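October, bench notes, Brundetbridge workshop

Went back to the gray divided bin after lunch. Ireck wants a yes or no on whether it can stay in use for the small-toy sorting or whether we order the new Kuroda trays. The catalog says the new ones are good for 3000 cycles. I'd like to know who sat there and counted, and what they were dropping in.

My own view is that the bin has more life in it than people claim. The complaint on the sheet was "worn out, objects hard to see." Two separate complaints, and I don't believe the second one follows from the first. The rear compartment is smooth and I have no quarrel with it. The front is where all the work gets done and it looks it.

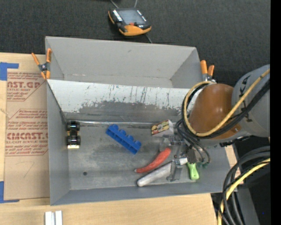 Front compartment with mixed toys on the floor. Scuffs on the divider, silver seam strip along its base.

The bright blue block stands out fine against that floor, smudges or no smudges. The small black vehicle over by the left wall is the sort of thing I'd expect trouble with, but dark on gray would be trouble in a brand new tray as well. Before anyone blames the wear I want the same toys tried in a clean bin under the same lamp.

The seam strip bothers me more. It's slightly wrinkled. Banditz tape is supposed to lie flat for good, according to the box – I'll believe that when I see it. Could be how it was put down, could be the tape. Don't peel it yet, I want to run a fingernail along the whole length first.

The scratches on the divider run up and down, and low down there's a ragged dark patch. Left a note on the sheet to measure it again after 108 more loads. If it hasn't grown, the trays can wait.

To do: clean bin from shelf 19, same toys, same lamp. Check the small round hole in the floor against the drawing.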